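The Intake Log

The Bollanitz shelter had a form for everything, and Chrysanthi Stamatopoulos had rewritten most of them. The intake form ran to two pages. It asked for name, previous address, medication, dietary restrictions and any item of property worth more than the locker it would be kept in. The last line was for the signature of the person on the desk.

She took over the desk at 10 in the evening and read back through the entries for the day.

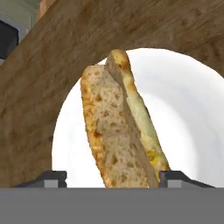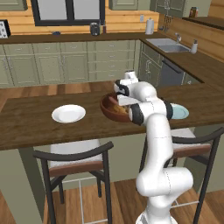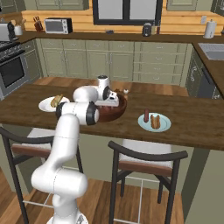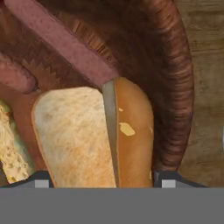

Bed 759 was vacant. The number did not mean that the shelter had that many beds. The first digit was the floor of the old Gouveia warehouse, counted from a basement that had since been filled in, and the other two were the bay. The building had been used for cork, then for carpets, and the bay numbers were painted on the columns in a yellow that would not take a second coat.

The man who came in at twenty past gave his name as Nokix. She wrote it in the box for surname and left the other box blank. The guidance permitted this.

"Previous address?"

"Gouveia," he said.

"The town or the company?"

"This building. I worked the hoist."

She wrote: former employee, site. There was no code for it, so she used the code for other.

Under medication he put a strip of tablets on the desk, with the foil pushed through on one side. The label said Hivudine. She did not know the name and looked for it in the binder, which was arranged by purpose and not by alphabet, and found it after some time under a tab marked Refer. The instruction was to store it at room temperature, to record the number remaining and to tell the nurse in the morning. Two remained. She recorded it.

"When do you take the next one?"

"Six."

"In the morning?"

"When the hoist starts."

She wrote six and initialled it. The hoist had been taken out before the shelter opened. The shaft was still there, closed on each floor with a steel plate and eight bolts, and a check of the bolts was part of the monthly inspection. She had written that form as well.

The bay was at the far end, past the showers. He walked ahead of her without being told the way. At the third column he put out a hand at shoulder height, where there was nothing to hold, and lowered it again when he was past. She noticed the marks on the column then, a worn patch in the paint with a screw hole above it and another below. A rail had been fixed there.

She gave him a blanket, a towel and the locker key, and read him the rules. Lights went down at eleven. Doors were opened at half past seven. Smoking was in the yard. He listened with his head slightly to one side, in the direction of the shaft.

"Is the plate loose?" she said.

"No. It's well done."

Between midnight and five she made the rounds every hour and entered each one in the log. All beds quiet. All beds quiet. At three a woman in the second bay asked for water. At four the boiler cut out and came back by itself – she noted the time and the pressure. Nokix lay on his back with his boots under the bed, toes outward.

At ten to six she took the tablets from the cabinet and filled a paper cup. He was already sitting up, with the blanket folded in three and the towel squared on top of it.

"It's nearly six," she said.

He held up one finger. She stood with the cup and waited. The heating pipes ticked along the wall. On the floor below somebody coughed and turned over.

Then there was a sound in the shaft. It was low and short, such as a cable makes when it takes up a load. The water in the cup moved and settled.

He swallowed the tablet and gave the cup back to her.

At the desk she opened the log at the column for incidents. The form offered medical, behavioural, fire, theft and building. She ticked building, wrote down the time, and in the space for action taken she put that the bolts should be checked before the next inspection was due. Then she corrected the tablet count to one and signed for the night.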